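Potita Community Orchard: spring progress report
To Aranka Halász, Melis Fund, 25 Apr 2019
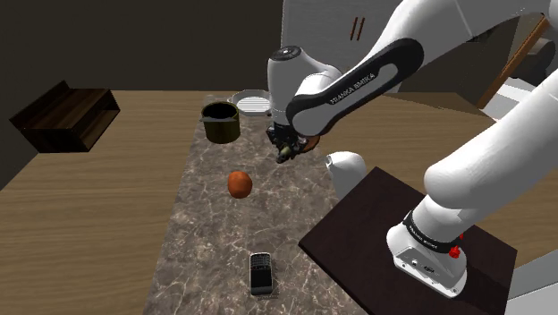
Hi Aranka! I know you asked for two pages and I know my last one ran to five, so I'm going to try hard this time. The short version is that we're in decent shape, the trees mostly made it through the winter, and I need to talk to you about the deer fence before you see the invoice.

Trees first. We had 224 in the ground when the snow came, and after walking every row with Agata last week I can tell you we lost 3. Two were plums down in the wet corner by the creek (I said in the fall I was nervous about that corner, and I should have listened to myself) and the other was a quince that got chewed all the way around by voles. We've ordered replacements from the Juller nursery, only this time I'm putting pears in the wet corner on a rootstock that can stand having its feet damp. The apples look terrific. The old russets we grafted over are pushing buds right up the new wood, and Agata, who did nearly all of that grafting, has been going out at lunch to look at them.

The creek corner does need more than a change of fruit, though. Velimir dug a test hole there in March and it filled with water while he was getting his sandwich out of the truck. He thinks a shallow swale running along the bottom row will pull most of it off toward the culvert. He can do it with the small digger in a weekend once the ground firms up, and the rental comes out of the drainage line we already have, so no change to the budget there.

Now the fence. In the proposal we had 400 feet of it along the north side, and that was my number, paced off by me in rubber boots. When Denach came out to measure properly they got 673 feet, because I hadn't counted the jog around the pump house or the stretch behind the neighbor's barn. I'm sorry about that one! Leaving a gap isn't really an option with deer. What I'd like to do is move the money we set aside for the picnic tables over to fencing and build the tables later out of the black locust Aldo Santoro has stacked at his place. He's offered it for nothing as long as we come and get it. If you're okay with the switch, an email saying so is plenty, and I'll send a revised budget sheet the same day.

Pruning workshops went better than I hoped. The February one was so cold that we spent half of it in the packing shed sharpening saws, and people seemed to enjoy that as much as the trees. March was sunny and muddy and we got through the whole of the east block. A few folks have since asked for a grafting day, so I'm thinking of adding one next spring. I'd want Agata to lead it and I'd want to pay her, which I'll write up separately.

The thing I'm least happy with is the school visits. We promised to start in April and we haven't. The bus parking question dragged on all winter, and by the time the county said yes to using the gravel lot, the spring calendar at the school was full. Primo Morelli over there has been really patient with me and we've got September dates penciled in, right when the early apples will be ready for picking, so the kids may get a better day out of it. Still, it's late, and I'd rather tell you now than have you find it in a table.

Coming up between now and July: fence posts, the swale, replanting, mulch on everything (the tree service is dropping off chips for free, bless them), and thinning the young fruit. I also need to fix the irrigation timer, which waters block two at midnight whatever I tell it.

Would you want to come out while it's in bloom? The pears are nearly over but the apples should be open in another week or so if we don't get a frost. Bring boots. Receipts for the quarter are attached, and the one from the feed store that looks like it's been through the wash has been through the wash, so I typed the amounts underneath.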